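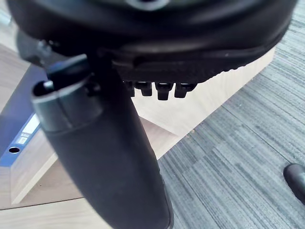 *Smooth black plastic, pale wood behind.*

## Sollent Deck & Fence Stain, one gallon

I've been selling this stain out of the Stivthorpe store since March and I'm on my second summer of using it at home (my own deck faces south and gets hammered!). It's a water-based, semi-transparent stain for outdoor wood, so you still see the grain, and brushes clean up with soap and water.

One gallon covers 294 square feet on smooth boards. Rough-sawn fence drinks a lot more, so buy extra if that's what you have. I put on two thin coats with a 4-inch brush and wait 16 hours in between. Stir it often, the color sinks to the bottom of the can.

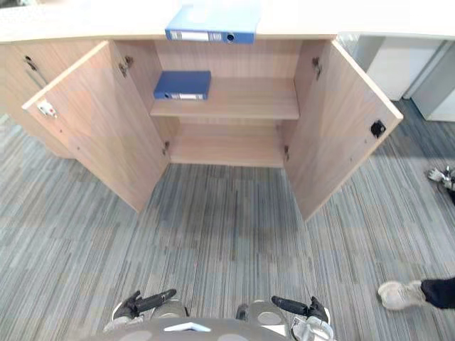 It comes in 17 colors. Tamcombe is the warm brown most people go home with, but I'm a sucker for Zúñiga, a reddish one that looks scary wet and dries a lot softer – try it on a scrap first! Old paint has to come off before you start, and new pressure-treated lumber needs time to dry out. Sprinkle some water on it, and if the drops just sit there, wait. 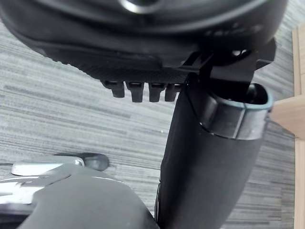 *Dark plastic with a fine texture on the underside.*

Sample cans are at the front counter. Ask for me or Myrtle Alcantara if you want a color matched to a board, and bring the board.

– Booker Zamora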